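From the Kitchen Table: Bread Season at Drusstead

Well, friends, the mornings have turned chilly and you know what that means - the Drusstead bread swap is back! We had 24 bakers sign up last October, and I still think about that walnut loaf more often than a grown woman should. If you missed it last year, the idea is simple. You bake two of whatever you like, keep one for your own household, and bring the other along to trade.

I've had several notes asking about starters, so let me say what I always say, which is that yours is probably fine. Mine lives at the back of the refrigerator in an old jam jar and gets ignored for weeks at a time (I'm not proud of it). Two feedings on the counter, one in the evening and one at breakfast, and it comes right back up. If it smells like sour apples, carry on. If it's pink or fuzzy, please throw it out and come see me for a spoonful of mine.

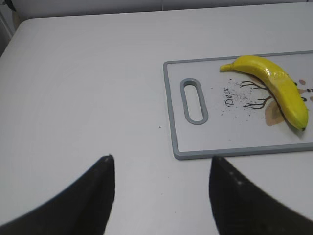 The other thing people worry over is shaping. My grandmother used hardly any flour and very wet hands, and she'd have the dough tucked under itself in four or five turns before I had found my apron. I'm slower than that, and I do like to let it rest a good long while before the last fold, especially now that the house is cooler.

Rye bakers, I haven't forgotten you! We'll have a separate table this time, next to the soup, so nobody has to guess what's under the dish towels. Please put a little card with each loaf listing the ingredients, nuts and seeds most of all.

Doors open at 2 in the afternoon, and you're welcome to come without a loaf if you only want soup and company. Bring your own bag, too - we ran out last time.

Maya Tarawneh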